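FOR IMMEDIATE RELEASE

Tristside Tenants' Storage Swap Returns in February

Ledell and the Rojanasak hall open doors to 54 households

TRISTSIDE - The home storage swap is back. Bigger hall, longer hours, same rule as last year: bring one clean organizer, take one home. No cash changes hands. Doors at 9 a.m., last entry 3:30 p.m.

Ledell, the Indton housing nonprofit, is running the swap for the second time. Last year's drew 43 households and ran out of shelf units before noon. This year 54 have signed up already and there are 15 places left, first come first served. Renters only. Proof of adress needed at the door, a utility bill is fine. 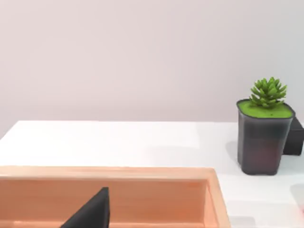

Open boxes are welcome at the swap, lids optional.

Accepted: boxes, bins, drawer inserts, desk trays, shelf organizers. Not accepted: anything cracked, wire racks with rust, mattresses (please, no mattresses). Large peices by arrangement only, call the Ledell office first.

"Small apartments, no closets. People buy storage, move, and it doesn't fit the next place," said Nantana Phuthong, swap coordinator at Ledell. "So trade it."

Leftover items go to the Indton reuse store. Last year that was 107 items, all gone inside the month.

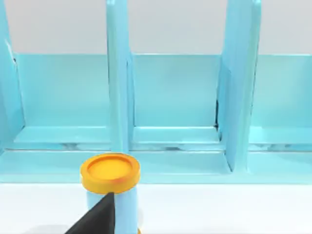 Dougal Menzies said he came away last year with a unit that fit under his stairs and would be back with two bins to trade, though he would like the doors open earlier for people on shift work.

Parking behind the hall, entrance on the left. Bus stops out front. Strollers OK, ramp at side door.

Press contact: Ánh Mai, Ledell, Indton office. Interviews mornings only.

###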